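**Re: [trusia-data] how many, and how messy?**
May 24, 2025

Hello all,

Sorry for the slow answer, I've been at the table in Erkcombe most of this week with my phone in a drawer. I'll reply in between the lines where I can and then ramble a bit at the bottom, so skip to the part you need.

> We're setting up a two-arm table of our own at Thepsuriya and have got as far as bolting things down. Before we start recording in earnest, could whoever is running the Trusia tray task say how many examples you had before the policy did anything sensible? And do you keep the ones where the operator fumbles? We've had quite a row over that here. Half of us want only clean runs.

The count first, as it's the easy bit. We have 927 recorded episodes of the tray task and 877 of them are in the training set. The other fifty are in a folder called "parked", which I'll come to. The target we wrote down in January was 2000, and I now think that number came out of thin air (I was in the room, I may well have said it). The first time a trained policy did something I'd have been happy to show a visitor was well before we reached the present total, but it was only happy with the plate in one half of the table, so I wouldn't put much weight on that.

What made a bigger difference than the count was where things started out. In the first few weeks we laid the table the same way for every run. Plate here, tray there, cutlery in a nice row. You can guess what we got: lovely smooth motion to the place where the plate used to be. So now we shuffle. Before each episode the operator gets a layout off a printed card, and there are 34 cards in the pack, and on top of that you're asked to be a bit sloppy about it. Nudge the tray round. Don't line the spoon up with the edge of anything. It feels wrong for the first hour and then you stop noticing.

The wrist cameras are the other thing I'd get right early. We record from both wrists as well as from the high camera over the table, and it's the wrist views that do the work in the last few centimetres. A dark plate seen from low down between two dark fingers is a hard thing to make out, even for me, and I know it's there!

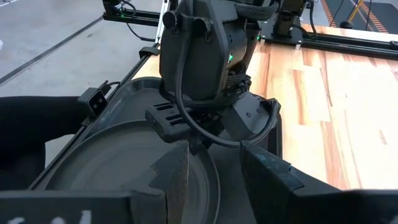
One reply to my last post said we should simply buy a white plate and be done with it, and that every hour spent teaching a network to see charcoal on black was an hour taken away from teaching it to lift. I do see the point. If all you're after is a first working grasp, go and get the white plate, and a bright tray while you're in the shop. Our trouble is that Narkia, who'll be using whatever comes out of this, have dark crockery in their test kitchen and aren't going to change it to suit us. So we stayed with the black plate and gave ourselves better light. Two lamps moved further apart did more than any fiddling with exposure, as far as I could tell. If your plates are pale and your customer's plates are pale, you can ignore this whole paragraph.

> Also, what do you use for clutter? We've nothing on the table except the things being moved and it seems a bit artificial.

We've got a succulent and a book. That's the lot at the moment. Neither is ever part of the task and the operators are told never to pick them up, but they do move from card to card, the book more than the plant. The book is a paperback about Yellowstone with a waterfall on the front, and I like it because the cover is busy and dark and has nothing to do with dinner. The early policy was rather drawn to it. After we'd mixed in enough runs where the book was sitting near the cutlery and being ignored, it settled down.

I'd like more clutter, to be fair. Somebody suggested a tea towel and I'm keen, but cloth never lies the same way twice and it'd be a devil to put on a card.

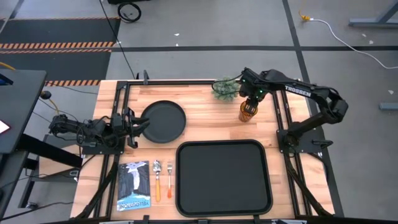
*Tray task, high camera. Plate, spoon and fork off the tray, glass in the right gripper.*

The glass deserves its own warning. It's ribbed and see-through, amber sort of colour, and the operators treat it more gently than everything else, so the glass parts of our recordings are noticeably slower than the rest. The policy learned that too. It would fairly whip through the fork and then slow right down for the glass, which looks charming but plays havoc with your timings if you chop episodes into equal lengths. We now let episodes run as long as they like and mark the end by hand with a pedal. If you're on a fixed length, leave plenty of slack or you'll be cutting off the end of every glass placement.

On the arms, since somebody asked off-list: yes, they're the Trossen ones, one each side of the table, and we drive them from a pair of matching smaller arms that the operator holds. Nothing clever in the set-up. The thing I would say is that people's habits come through very strongly. One of our operators always brings the left arm in first, even when the left has nothing to do yet, and hovers. Another keeps the idle arm tucked right back. Both are fine. A mixture of both with no pattern to it was less fine, and for a while the idle arm in the trained policy would wander in and out like someone looking for their glasses. We've asked everybody to choose one habit per session and stick with it, and the session sheet has a box for which. I'd sooner have that box than half of the other things we write down.

> Do you keep the ones where the operator fumbles?

Right, this one. My answer is yes, mostly, and here's how we sort them.

- **Fumble and recover.** Kept. The fork slips, you go back for it, you get it. These are gold, and I'd record more of them on purpose if I could do it without it looking staged.
- **Fumble and give up.** Parked. We don't throw anything away, but it doesn't go into training.
- **Arms touch each other.** Parked, even if the run finishes nicely. I've been argued with about this and I'm holding my ground for now.
- **Operator sneezes, talks, scratches nose, leaves a long pause.** Trimmed if the pause is at the start or end. If it's in the middle we park it. Long still stretches taught our policy to be still, and it was very good at it.
- **Something gets left off the tray.** Parked, unless the card says it's meant to be left off.

So the fifty in the parked folder are a mixture of the second, third and last of those, plus a handful with the long pause. I've gone through them twice. I moved a few back in after the second look, and those are already in the 877, so please don't add them again if you pull the folder.

About clean runs only: we tried it. I trained one policy on just the runs with no slips of any kind and one on the lot, same length of training for each. The clean one looked prettier right up until it missed a grasp, and then it carried on to the tray with nothing in its fingers and put down nothing, very neatly. The mixed one went back for another go more often than not. It's one comparison on one table so do your own, but it settled the row over here.

Labels. We keep these short, too. Each episode has a line of plain English for the whole task and then a marker each time an object changes state: fork on tray, plate on tray, glass on tray. We put the markers in afterwards by scrubbing through the high camera. I did wonder about marking live, but the operator's got both hands full and a second person calling it out was always half a second behind, or chatting.

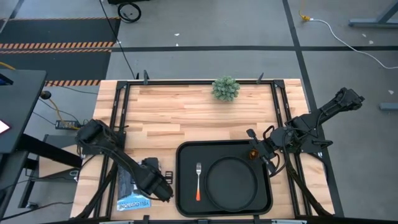
*Fork and plate on the tray. We place both markers from this view.*

One small annoyance to save you from: decide now what "on the tray" means. We had one labeller marking it when the object first touched and another when the fingers let go, and for light things like the fork there can be a fair gap between the two. We went with fingers let go. I then had to redo a big chunk of the older episodes, with the radio on, over several evenings.

> How long is a session?

Shorter than you'd think. Past the hour mark people get quick and lazy and start using the same path every time, and you can see it if you plot the wrist positions on top of each other; they go from a nice fuzzy cloud to a bit of string. We swap over at forty-five minutes. The person coming off does the resets for the person going on, so they're still useful and get to stand up.

Resets, by the way, take longer than the episodes once you're shuffling properly. Budget for that. I didn't, and it's the main reason we're at 927 and nowhere near the 2000.

Things I'd still like to hear from people on:

1. Has anyone mixed runs from two tables for a task like this? If Thepsuriya ends up with a different wood top and a different floor I'd be very curious to pool some, even a small lot.
2. Is anybody happy with how they handle the colour drift between wrist cameras? Ours disagree about orange, and the cutlery handles are orange.
3. Left-handed operators. We have one and I've been putting those sessions in with everybody else's. Should I be keeping a note?

I can send the card pack as a PDF to anyone who wants it, and the session sheet too if you don't mind my handwriting being scanned in the corner. The pack was drawn for our size of table, so check the plate positions against your own reach before you print the lot. Cards 12 and 19 put the tray closer to the front than I'd like and I'm going to redraw those two next week.

Cheers from Erkcombe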